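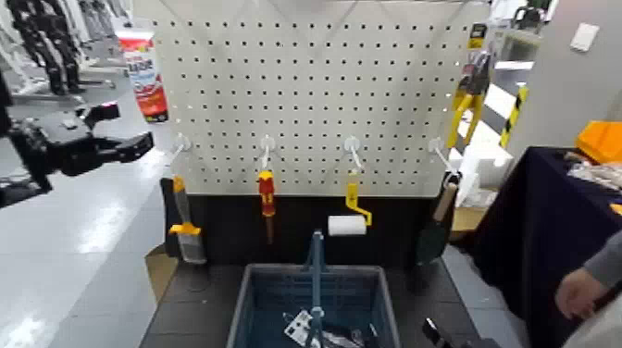
Questions I get about the landlord special (and how I undo it)

I've been renting and repainting old apartments for long enough that the same emails keep landing in my inbox, so I finally put the answers in one place. I'm a renter who paints, not a contractor. Take it in that spirit!

How much paint do I need for a one-bedroom?

Less than you think for the walls and more than you think for the trim. My last place had 1,294 square feet of wall once I took out the windows and doors, and I got two coats out of seven gallons with a bit left over for touch-ups. Measure first, then read the coverage on your own can, as they do vary.

Do I really have to wash the walls?

Kitchens, yes. Every time. Bathrooms too. Bedrooms I just dust with a dry mop and get on with it (please don't write in about this again).

What's the color in your hallway?

Isberg, from Plakby, in eggshell. It looks white in the store and goes a little blue after 4 p.m. I love it. My sister says it looks like a dentist's office.

The old paint is peeling off in sheets. Can I paint over it?

No, sorry. Scrape off whatever is loose, sand the edges until your finger can't feel them, prime, and then paint. If your building went up before 1978, test for lead before you scrape or sand anything, and if it comes back positive, stop and call your landlord. I mean it about that one.

Is primer plus paint in one can any good?

On a wall that's already painted a similar color, sure. On bare patches or over somebody's dark red dining room, I buy proper primer. I used Endatar's stain blocker over a water mark in June and haven't seen the mark since, but I'd also had the leak fixed first, which helps.

Should I ask my landlord?

Yes, in writing, with the color name. I keep the reply in a folder with the lease. One landlord knocked $50 off a month's rent when I sent him the before and after, and another one made me put it all back to beige, so you never know.

How do I get paint out of the outlet covers?

Take them off before you start! If it's too late for that, new ones cost next to nothing and take a minute each. Turn the breaker off first.

Can I leave a roller overnight?

Wrapped tight in plastic, in the fridge, yes. Let it come back to room temperature in the morning. Two nights is pushing it.

What did the whole apartment cost you?

$1,481, and that includes having the living room ceiling skimmed by someone who knew what he was doing. The quote I got for handing over the entire job was over $4,000, so I'm happy with my sore shoulders.

Filed under: Renting, Paint & Walls, Reader Questions

3 comments

mossyporch: Tried the fridge thing. My roommate was not thrilled but it worked great.

Dell_in_4B: Is Isberg okay for a north-facing room or will it be freezing in there?

mossyporch: @Dell_in_4B mine faces north and I went with Hägglund instead, it's the same idea but warmer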